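Section 7: Setting Up the Table Leveling Kit

Read this section before you open the bag of feet. Most people open the bag of feet first, and the calls we get are nearly all from those people.

The Clilline leveling kit fits any four-footed table with threaded sockets, including glass tops on metal frames. It does not fit pedestal tables, trestle tables, or the table your uncle made.

Before you start

You need the kit, a soft blanket, a second person, and a floor. The floor does not have to be flat. If it were flat you would have saved yourself the price of the kit.

Clear the table completely. Fruit bowls count. So does the one coaster that has been there so long it feels structural.

CAUTION: Never turn a glass-topped table over with the glass in place. Lift the glass off first, with one person at each end, and stand it on its long edge against a padded wall. Do not lay it on a bed. People sit on beds.

Fitting the feet

1. Spread the blanket and turn the frame upside down on it.

2. Unscrew the old feet counterclockwise. If one will not move, put a drop of light oil on the thread and go do something else until it has thought things over.

3. Check the sockets for grit, carpet fluff and old glue. A dry toothbrush works well. Do not return it to the bathroom.

4. Screw in each new foot by hand until it stops, then back it out 3 full turns. All four feet must start from the same position. "Close enough" is how the table got this way.

5. Tighten the lock nuts with your fingers only. The wrench comes later and is sulking in the side pocket of the bag.

6. Turn the frame upright and set it where it is going to live. Moving it six inches afterward means starting again from step 8.

7. Clean the rubber pads on the frame and lower the glass onto them. The overhang should match on opposite sides.
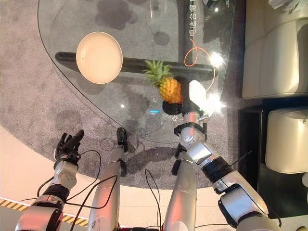 Issue 3, page 7

NOTE: On carpet, wait overnight before adjusting anything. The feet will sink a little, and they will not sink by the same amount. Speckled and patterned carpets hide this very well, so trust the level and leave your eyes out of it.

Leveling

8. Place the small bubble level at the center of the top, pointing along the length. Read it from directly overhead. Read from the side, it will tell you whatever you want to hear.

9. Find the low end. Turn both feet at that end outward by half a turn, then look again. Repeat until the bubble sits between the lines.

10. Rotate the level to point across the width and do the same with the feet on the low side. This will slightly upset your work in step 9. Go back and fix it, then come back here. Two rounds is normal. Four rounds means somebody is leaning on the table.

11. Press down gently on each corner in turn. If one corner rocks, lengthen the foot under it by a quarter turn.

12. Hold each foot still and snug the lock nut with the wrench. Stop when you feel it bite.

CAUTION: Do not extend any foot past the red ring on the thread. If you need more height than that, the problem belongs to the house.

Checking your work

Put a plate near each end and set something down on the table at your usual speed, as you would when hungry. Nothing should rattle or creep. Avoid the marble test. Marbles roll on perfectly good tables, and then you will be up half the night turning feet.

The completed table will carry up to 100 pounds, evenly spread. A person standing on it to change a light bulb is not evenly spread.

Aftercare

Check the lock nuts in June, and again whenever the heating first comes on. Wipe the rubber pads with a damp cloth. No spray polish, unless you would like the glass to travel.

Replacement feet are sold singly through the Skollusbridge parts desk. Ask for Kamran Mohmand and have the thread size ready. He will ask for it before he says hello.

Section 8 covers casters, for readers who would like their table to move on purpose.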